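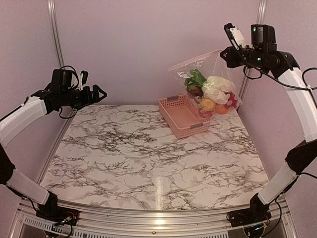 # Numbering multi-piece play sets in a lending catalog: one record per set or one per piece?

Posted June 7, 2023 in Small Collections > Cataloging

I maintain the catalog for the toy lending library in Cheon. The catalog holds 1,610 records and runs on Endia, the desktop edition, with a barcode scanner and a label printer. Each record has a record number, a title, a location, a condition code, and a free-text note. There is also a "component" table that I have never used.

The problem is sets with many small parts: play food, train track, shape sorters, farm animals, building blocks. When I took over, these had been entered in two incompatible ways. Some sets have a single record and a note such as "bag of fruit and vegetables, some pieces missing." Others have a record for every piece, so one tea set fills several screens and has to be checked out line by line. Reports are not usable. The loan count for tea sets looks enormous and the loan count for train track looks like almost nothing.

I want one rule that covers everything. Requirements:

- Checkout has to be a single scan.
- A returned set has to be checkable by a person who has never seen it before.
- A missing piece has to be recorded without taking the whole set out of circulation.
- Existing record numbers should survive where possible. They are printed on labels already in use.

I have considered putting a suffix on each piece (766-a, 766-b, and so on), but Endia sorts the number field as text and I don't know what that does to the scanner lookup. Is there a standard way to handle this, and does the component table do what I think it does?

## Accepted answer

Use one record per loanable unit. The loanable unit is whatever leaves the building under one barcode. If the borrower can't take the teapot without the cups, then the teapot isn't a record.

The component table is intended for this case. In Endia it attaches child lines to a parent record. Child lines have a name, an expected quantity, and a present quantity. They have no barcode and don't appear in loan statistics. At checkout the parent is scanned and the child lines print on the slip if "Print contents" is turned on under Circulation > Slips. At return the same list comes up on screen with the present quantities editable.

Do not use suffixes in the record number field. The scanner lookup is an exact match on the full string, so a label printed as 766 won't find 766-a, and sorting will place 766-a between 766 and 7660. Both effects are harmless in a very small catalog and become a nuisance in one the size of yours.

To convert the sets that were entered piece by piece:

1. Back up the database. File > Backup, and store the copy somewhere other than the catalog computer.
2. Pick the lowest existing record number in the set. It becomes the parent. The other numbers will be retired and should not be reused.
3. Edit the parent's title so it names the set and no individual piece: "Tea set, plastic" in place of "Saucer, blue."
4. Open the Components tab and enter one line per kind of piece, with the expected quantity. Use kinds. Four identical cups are one line with an expected quantity of four.
5. Change the status of the other records to Withdrawn, with the note "merged into" and the parent number. Withdrawing keeps the loan history. Deleting removes it.
6. Print a new label for the container only, and remove the old labels from the pieces as they come through.

For the sets that already have a single record, only step 4 applies. Move anything useful out of the free-text note and clear the note afterward. Otherwise the note and the table will disagree within a few months.

On missing pieces: set a threshold per set. The component table has a column called "Essential" with a yes/no value. When an essential component's present quantity falls below its expected quantity, the parent is flagged at return and can't be loaned until somebody clears the flag. Nonessential shortages are only logged. For a shape sorter every shape is essential. For play food almost none of it is. For train track, mark the connectors and the engine and leave the straight sections alone.

The component table accepts up to 9 lines per parent in the desktop edition. Sets with more kinds of piece than that need grouping. "Vegetables" and "fruit" are acceptable lines. "Miscellaneous" is not, as a person checking a return has nothing to compare it with.

### Comments

**Original poster:** The line limit explains why the table was abandoned before my time. There is one half-finished animal set in it that stops at the goat. Grouping is fine. Does the merged loan history show up under the parent?

**Reply:** No. Each withdrawn record keeps its own history. For a combined figure, export both and add them in a spreadsheet. Be careful with the tea sets: if every piece was checked out separately, adding the histories multiplies the loans. Take the figure from one piece only, preferably one that was never missing.

**Original poster:** Converted the tea sets and it works as described. Train track next.

## Another answer

The above is correct for the software but it leaves out the physical side, and most lost pieces are lost there.

Weigh the sets. A kitchen scale that reads in grams is enough. Weigh the complete set in its container, write the weight in the condition field, and weigh it again on return. If the number matches, the list doesn't have to be checked. If it's low, count. We have done it this way in Sumar since March and it handles block sets well. It doesn't handle anything that absorbs water, such as felt or unfinished wood, and it fails if someone swaps the container, so mark the container too.

Labels: Casex polyester stock in the matte finish. Gloss reflects the scanner beam and you end up tilting things. Put the label on a flat panel. On a flexible bag it will crease across the bars and stop reading. A luggage tag through a punched hole is better for bags.

Also consider a contents card with outlines of the pieces. Borrowers who don't read English well can use it, and children will match pieces to it without being asked.

### Comments

**Reply:** Weight won't catch a substitution. We had a set come back at the right weight with a wooden egg from a different set in it.

**Reply:** Then the other set comes back light. Still worth doing.

## Another answer

just write the number on everything with permanent marker. we never had a catalog and it was fine

### Comments

**Reply:** Marker comes off smooth plastic after a few washes, and the question is about catalog structure.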